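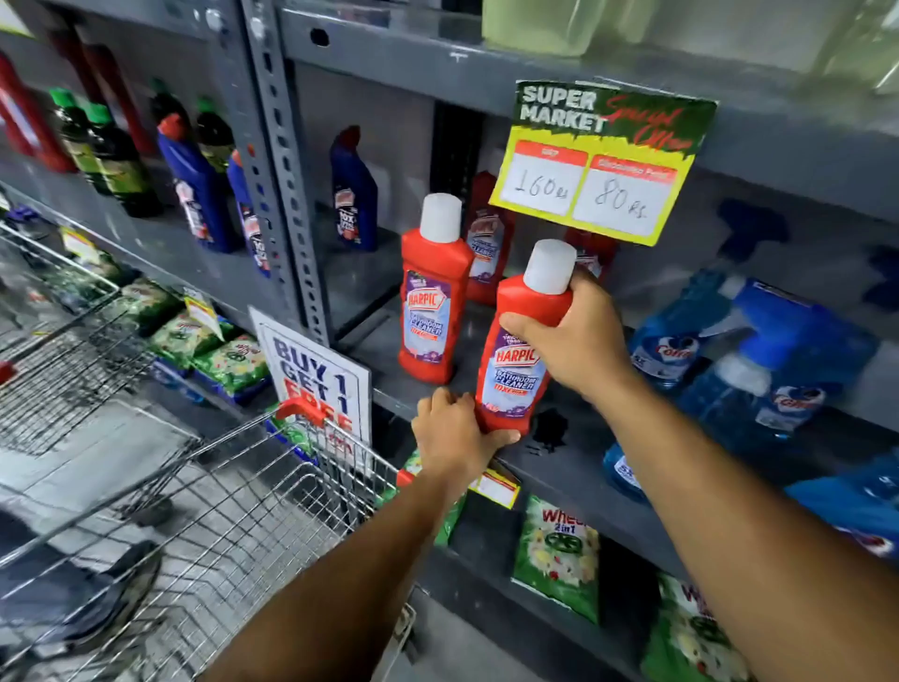
Narach Shelf Tasks: human demonstrations for store robots

Version 4, updated 8th September
Maintained by Chun-hung Tsai and Taras Prokopenko, Vustico

What is in this release

Narach is a set of short recordings of people doing shelf work in a store aisle. We use it to show a robot the task before any remote control session. The person works with bare hands and the camera is at the height of the head. There are 92 recordings in total. In 14 of them the same task was also done by remote control with our two-arm robot, Lysenko.

Tasks

pick_to_cart: take one product from the shelf and put it in the shopping cart
restock: take a product from the cart and stand it on the shelf, label to the front
face_up: pull the products from the back of the shelf to the front edge

Bottles are taken with two hands, one near the cap and one under the base. We asked for this grip because Lysenko drops full bottles when it holds them only by the neck. Packets may be taken with one hand.

Files

Each recording has its own folder with video.mp4, hands.csv and task.txt. The remote control recordings have also joints.csv. Time is in seconds from the first picture of the video. No recording is longer than 60 seconds.

Please note before training

Price signs and offer cards are left on the shelf. They can hide products standing behind them, and in these moments the hand positions in hands.csv are less exact. We marked such rows with the value 1 in the column "hidden".

Many products of the same kind stand close together. The file task.txt gives the name of the product, but it does not say which piece to take. If your method needs one exact target, you must add it yourself.

Failed tries are kept. If the person touched a wrong product first, the recording is not cut.

Loading

Use the reader from the Cluketti tools, version from March or newer. Older versions read the left and right hand in the wrong order.

Known problems

In face_up the cart sometimes covers the lower shelf. Taras is preparing a corrected hands.csv for these recordings.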